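# 嵌入式洗碗机拉篮拉出来发涩,还老有水渍,求助

租的房子,厨房自带一台嵌入式的,牌子ROBAM,说明书房东找不到了。黑色亮面控制条,上面有个小锁头的图标。

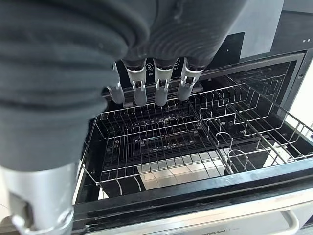
先说碗篮。不锈钢丝的那种,拉到一半开始涩,得使点劲,推回去的时候"咯噔"一下。空的时候还好,装满盘子就明显了。里面没看到有东西卡着,反正我是没看到。

第二个事,洗完杯子底上一圈白印,手一抹能抹掉一点,用醋擦能全掉。盐加过,漂洗剂不确定,那个盖子我拧开看过一眼,黑乎乎的看不出有没有。

第三,锁头图标旁边那行小字太小了,看不清。是童锁吗?有天晚上按啥都没反应,过一会儿又好了,不知道是不是碰到它了。

试过的:
- 碗篮整个拿出来冲了一遍,没啥用
- 换了一种洗碗块,白印稍微少点??也可能是心理作用
- 滤网拆了洗了,恶心,不想再说

修一次上门费要100,能自己弄就自己弄。轨道能不能上油?WD那类的行不行?另外篮子底下是细钢丝格子,筷子老往下漏,大家都怎么放的。

发帖时间 2018年11月21日 星期三

---

**Orcombe 的回答**

一个个说,赶时间,可能有错字。

轨道不要上油!!千万别。机油除锈剂那类的一遇热水全冲到碗上去了,味道很久散不掉。正确做法:

1. 篮子拉到头,看轨道最前面有没有卡扣,一般左右各一个,往外掰或者往上翻,篮子就能取下来。你已经取过了那就跳过。
2. 拿旧牙刷沾热水加一点小苏打,刷轨道的沟,还有滚轮的轴。重点是轴!头发丝、标签纸、米粒最喜欢缠在那。
3. 滚轮用手拨,每个都要能转。有一个不转就是它了。换一个很便宜,按型号买,型号一般在门的侧边有个贴纸。
4. 装回去的时候左右要一起进,一边先进去了就会歪,歪了就涩。你那个"咯噔"我觉得八成是没装平。

装满才涩,还有一种可能是重的全堆一边了。铸铁锅什么的别往里放,顺便说。

白印是水垢。醋能擦掉基本就可以确定了。你加了盐不等于够用,要看硬度档位调了没有。我们这水很硬,出厂默认档根本不行,我调高以后才好。怎么调各家不一样,找说明书吧,官网按型号搜一般有pdf。

漂洗剂:加到满,多的擦干净,漏到内胆里会起很多泡沫。剂量先放中间档,杯子还有水珠就往上加一档,要是出现彩色的那种一道道,就是多了,往下减。

筷子看下面那位的,我家用叉子。

---

**Tarar 的回答**

同意不要上油。

锁的图标,我家那台是长按大概几秒锁上,再长按解开。不是一个牌子不敢保证,你长按试试,试不坏。亮面的触摸板湿手一碰就乱,擦台面的抹布搭在上面也会。先把板子擦干再按。

筷子:买个带盖的小筐,密一点的,放刀叉的位置。没有的话用洗衣服的细网袋也行,拉链拉上,丢在篮子上就好,我用了挺久了没坏。别塞太满,塞满了中间那几根洗不干净。尖头朝下放会插到格子里去,把喷臂卡住,卡住了就是"哒哒哒"的声音,听到赶紧停机看一眼。

放碗的顺序我的习惯:
- 盘子全朝一个方向,朝中间,中间隔一个空
- 碗斜着扣,不要平扣,平扣的碗底会积水(你那个杯底一圈可能也有这个原因,杯底凹的地方存水,干了就是印)
- 大锅放边上,别挡住喷臂,关门前用手转一圈喷臂
- 木头的不要放,会裂

洗完别马上关着门闷,门开条缝晾一晾,水渍能少很多。这条最省事,先试这个。

---

**Urnberg 的回答**

换一台吧,老机器修来修去不划算,我那个换轨道加人工花了1000多,后来还是涩。

哦看到是租的。那让房东修啊,自带的电器坏了本来就该他管,先拍个视频发给他,涩的那一下拍清楚。

---

**楼主补充**

谢谢各位!按第一位说的拨了滚轮,右边后面那个真的不转,轴上缠了一圈透明的东西,像是保鲜膜,用牙签挑出来的。现在顺多了,满载还有一点点涩,可以忍。

锁头长按有用,锁上了,然后又解开了,ok。

白印还没解决,漂洗剂加满了,先跑几次看看。说明书的pdf还在找,贴纸上的型号磨掉了一半,有知道ROBAM老型号在哪查的麻烦说一声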